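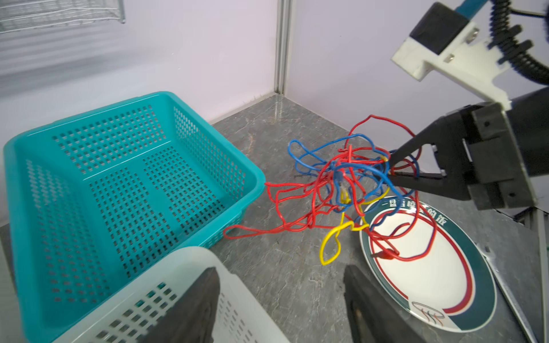 Una mañana de puertas abiertas en Fatedley

Llevaba desde enero con la visita apuntada en la nevera, y por fin me acerqué al taller de Fatedley, que queda más lejos de lo que parece en el mapa (el autobús 535 da una vuelta tremenda por el polígono antes de dejarte en la puerta). Llegué con tiempo de sobra, me dieron una pegatina con mi nombre mal escrito y un café bastante decente, y me quedé charlando un buen rato con una señora que venía acompañando a su nieto y que sabía del tema mucho más que yo.

Nos recibió Khanyisile Lekota, que lleva la parte de manipulación, y nos fue contando sin ninguna prisa en qué andan metidos. El proyecto se llama Rallari y va de enseñar a los brazos a ordenar cosas corrientes, de las que hay en cualquier casa. Yo esperaba cubos de colores bien alineados, como en los vídeos, y me encontré con una maraña de cables rojos, azules y amarillos echada en el suelo, medio encima de un plato, con las cestas de plástico al lado. ¡Igualito que el cajón de mi padre! La pinza negra tenía cogida una parte del lío y yo me descubrí aguantando la respiración, como cuando mi hermana enhebra una aguja.

Pregunté por qué cables, precisamente, y Khanyisile se rió y me dijo que son lo peor que hay: se doblan, se tapan unos a otros y no tienen dos veces la misma forma. El plato también me hizo gracia, con su borde verde azulado y unas letras chinas de las que solo pude leer el principio y el final, porque los cables tapaban parte.

Después pasamos a la sala pequeña, donde Kgomotso Tshabalala nos dejó manejar los mandos por turnos. Éramos 89 visitantes y tocaba a muy poquito cada uno, pero mereció la pena la cola – yo tardé una eternidad en cerrar la pinza donde quería, y salí con muchísimo respeto por quien lo hace a diario.

Me volví en el autobús de las cinco con un folleto de Duvness que todavía no he leído. Si repiten el año que viene me llevo a mis sobrinos, que se lo van a pasar en grande.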